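I've been promising a post about the planner rewrite since May, so here we go (kettle on, this one's a bit nerdy).

The old version of Itilley, our planning layer, treated each arm as its own little problem. Fine for simple picks, hopeless once both arms want to be over the same pot. One would wait politely, the other would wait politely, and I'd sit there watching two robots being British at each other.

Wanpen Pongsiri fixed the worst of it by giving the pair a shared timeline. Every move now books a slot in space and time, and if the slots clash the planner shuffles one of them along. I was sure it would be slow! It checks 4000 candidate paths before it commits, and we still get an answer before I've finished blinking.

Perception is the bit I'm still grumbling about. Pale buns, white plate, white table, white wall – lovely for a kitchen catalogue, miserable for segmentation.

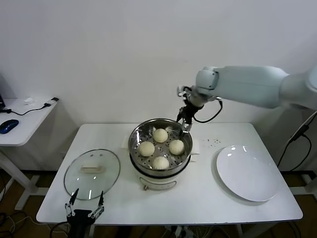
Ebenezer Osei reckons we should lean on depth more and colour less, and he's probably right, though the shiny steamer basket and the glass lid both give the depth side trouble of their own. I've got 13 open tickets on it and two of them just say "lid??" in my own handwriting, so to speak. Next job is getting the grasp scorer to stop loving the rim so much.

Contact | © Drasthorpe Notes | Back to top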